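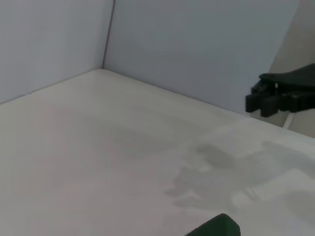

Which fingers should you put on a two-arm robot if you can only afford to make one good set?

Make the soft ones, and put them on the arm that does the picking. Let the other arm keep its plain hard fingers and use it for holding things still. It took me a whole semester to get to those two sentences, and the rest of this report is how I got there.

Gripper Fingers, Hard and Soft: Project Report
January 19, 2022

What I wanted to find out

Our lab has a two-arm setup with a small camera on the wrist, and when I joined, both arms had the stock black fingers. They're chunky, they're tough, and they're fine for blocks. They are not so fine for anything thin or slippery! I had watched them squirt a plastic spoon across the table enough times that I wanted to know if the fingers were to blame or if it was my controller code (which, fair enough, was pretty rough at the time).

So the plan was to compare three sets of fingers on the same arm with the same objects. Set one was the stock set. Set two was the Tradora pads, which are flat rubber pads that screw on over the stock fingers. Set three was the Potiso fingers, rounded and flexible, and they replace the stock ones completely. I also ended up comparing two controllers, which wasn't in my proposal at all, but I'll get to that.

The objects

I used a plastic spoon, a foam cube, a marker, a folded washcloth and a playing card. My advisor thought the card was mean. It was a little mean. I started with a coin on the list too and dropped it after two days, because none of the fingers could get under it and I was just collecting zeros.

How the trials went

Every trial was the same: the object goes down somewhere in the work area, the picking arm comes down, closes, lifts, holds for three seconds and lets go. If the object was still in the fingers when the three seconds ran out, I wrote down a success. If it slipped but hung on, that was still a success, and I put an S next to it in the notebook.

I ran 1,000 trials all together. Of those, 600 were with the Salazar controller, the one the lab already used, and the rest were with Makell, which a student in the year ahead of me had started and left in pretty good shape. I should have split them evenly. I switched over in December when the Salazar board began dropping its connection in the middle of lifts, and by then I wasn't going to throw out that much work.

Out of the 1,000, 878 were lifts where the fingers at least closed on the object. The others were plain misses, where the arm came down in the wrong spot, and I don't blame any fingers for those. The full three-second hold happened 572 times. I was hoping for more, to be truthful, but the card dragged everything down.

What each set was like

The stock fingers were the best on the foam cube and the marker. They close hard and they don't wiggle, so once they had something with flat sides, it stayed put. On the spoon they were terrible. The handle would roll toward the edge of the finger and then off it went.

The Tradora pads fixed most of the spoon trouble. I really wanted these to win, since they're cheap and take five minutes to put on. The problem is that they peel. After a long afternoon the bottom edge would start lifting, and then the washcloth would catch on it and not let go at the end of the trial. I had to glue them back down three times, and the third time I got glue on the screws and had a very bad evening.

The Potiso fingers were the only set that ever picked up the card. The tip bends when it touches the table, so it kind of scoops, and with a slow enough approach it got the card off the surface. They were also good with the washcloth and fine with the spoon. They were worse with the marker, which would swing around in the grip like a compass needle.

The controllers

I can't say a lot here because the trials weren't balanced, but Makell felt smoother when closing. Salazar sort of steps the fingers in, and you could hear it. With the stiff fingers that didn't matter. With the soft ones the stepping made the tips shake, and the card trials needed them to be calm. I'd like to see somebody run the same finger set on both with an equal number of tries.

The wrist camera

One thing I got wrong for weeks: the picking code looked for the darkest blob on the table, and a pale table shows every shadow. The arm went after shadows. I'm serious, it would drop down and pinch nothing, very carefully. Moving the lamp helped some. Comparing each view to a picture of the clear work area helped a lot more, and I should have started with that.

The other lesson is to check what the wrist camera sees of your own fingers. Change the finger shape and the part that pokes into view changes too, so I had to redo my mask for each set. I forgot to do it for the first morning of Potiso trials and had to run all of those again.

If I kept going

I'd try soft tips with a stiff back, so the marker can't swing. I'd put the second arm to work holding the washcloth flat, and I'd find out whether a bit of texture on the tip gets the coin back on the list. The Potiso fingers are still on the picking arm, and the spare Tradora pads are in the top drawer with the small screwdrivers if anyone wants to try a better glue.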